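Laundry corner

I finally tackled the small stuff this month – the bits that come out of the dryer and then live on top of it until somebody needs them. Efthymia told me she does hers straight into a basket, one piece at a time, and never lets a pile start. I lasted two loads before I had a pile.

What did help was pulling out the quilted things first. They're bulky and they hide everything under them, and mine (a flowery pouch I've had since my Pulwood days) always had a sock stuck inside. So now I open it up flat, check it, and then get on with the folding. My whole load takes 13 minutes, and I'm weirdly proud of that!

A pink-and-white quilted pouch, open on the table, with the cream basket close by for the rest.

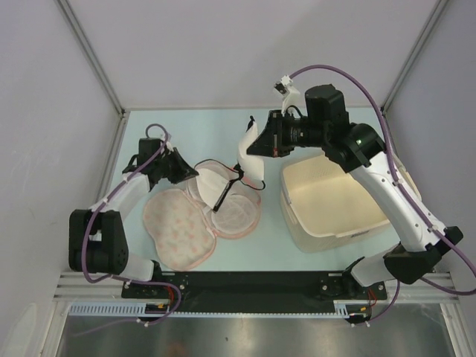 Swap shelf

Babak has left 6 pillowcases on the shelf by the door. Help yourselves – he doesn't want them back.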